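28/07/2019

OK so a few of you asked what I did with my study leave. Suture practice. That's it, that's the thread.

Started back in June with a Pandel pad, the squishy tan kind. Fine for learning where your fingers go, but it doesn't move like the real thing at all. You can yank on it all day and it forgives you.

Then I got onto the Hilero course (42 places, I got one of the last!!) and suddenly it was all knots, all day. Square knots, surgeon's knots, then square knots again when my surgeon's knots came out as grannies.

They make you keep a tally. Mine says 841 as of tonight. The target is 1000 and I'm gonna hit it if it kills me.

Thread talk, for the three people who care: I like braided. It holds a knot so nicely. Monofilament springs back at you like a garden hose – I've lost whole evenings to it.

Biggest thing I've learned is to look after the slack. A big loose loop seems harmless and then it's lying over the exact spot where you want your next throw. Park it somewhere first, then go for the tail.

Also, short tails are evil. Leave yourself more than you think you need.

Braided thread held on the left, jaws open on the right, and the long black loop up top:

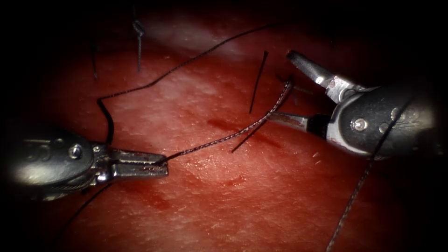 Astus: ok but how long do you leave the tail?? mine always slips back through when I tighten

Longer than feels tidy! You can trim it after. And pull the two ends evenly, if one side does all the work the knot tips over and slides. Took me most of June to stop doing that.

Next up is the Psarras workbook, running stitches, chapter one. I've been told people do 3000 of those before they feel smooth. Gonna need more snacks – and more thread.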